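The Case for the Basket on the Table
Opinion
By Fitriani Pattinasarany
2024-10-05

The household standards adopted by the Brimura Residents' Association in February run to 20 pages. They deal at length with cleaning products, waste separation and the storage of food. On the handling of shopping between the front door and the cupboard, they offer a single sentence: bags should be emptied promptly. This essay argues that the sentence is inadequate and that the association should revise it.

A shopping bag is designed for carrying. It performs that task well, and it performs almost every other household task badly. Once set down it folds over its own contents. Small items slide to the bottom and are found days later. A resident who intends to empty a bag promptly will often empty half of it, take out what is needed for dinner, and leave the remainder on a chair.

A rigid, open basket placed beside the bag changes this behavior. The resident has a visible destination for each item, and the work has a clear end. 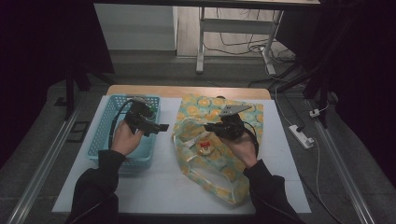
The objection raised most often is that a basket adds a step. Fuseini Amoah made this point in his written response to the draft standards, observing that goods moved from bag to basket must be moved again from basket to shelf. His arithmetic is correct, but it leaves out the walking. A basket can be carried to the pantry in one trip, with its contents upright and in view. Loose goods on a table are carried by the handful, and the last of them tend to stay where they are until someone needs the table for a meal.

Mr. Amoah also asks whether residents should be expected to buy equipment for so small a task. They should not. Most homes in Brimura already contain a plastic basket of suitable size, commonly put to use in a bathroom or under a sink. The standards need only suggest that one be kept in the kitchen and washed from time to time.

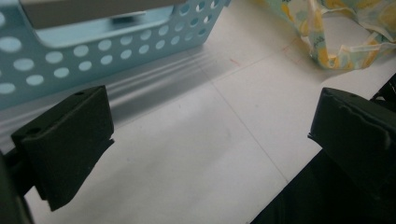 What the standards should say

The revised text should remain short. It should recommend a cleared table, a basket set next to the bag, and the completion of one bag before the next is opened. It should recommend that the empty bag be smoothed, folded and returned to its place by the door. A bag left in a heap is rarely taken along on the following trip, and another is then acquired at the checkout.

The choice of basket deserves one further line. Perforated sides are preferable, as they allow air to reach fruit and vegetables and make the basket easy to rinse. Handle openings should be wide enough for an adult hand. Color is a matter for the household.

The association need not enforce any of this. Guidance on domestic habits is read when it is modest and ignored when it is severe, and the present document already tests the patience of its readers on the subject of jar lids. A paragraph on baskets could replace the second half of that section without loss. Written comments on the standards remain open to all residents, and I will be submitting the wording above for inclusion in the next edition.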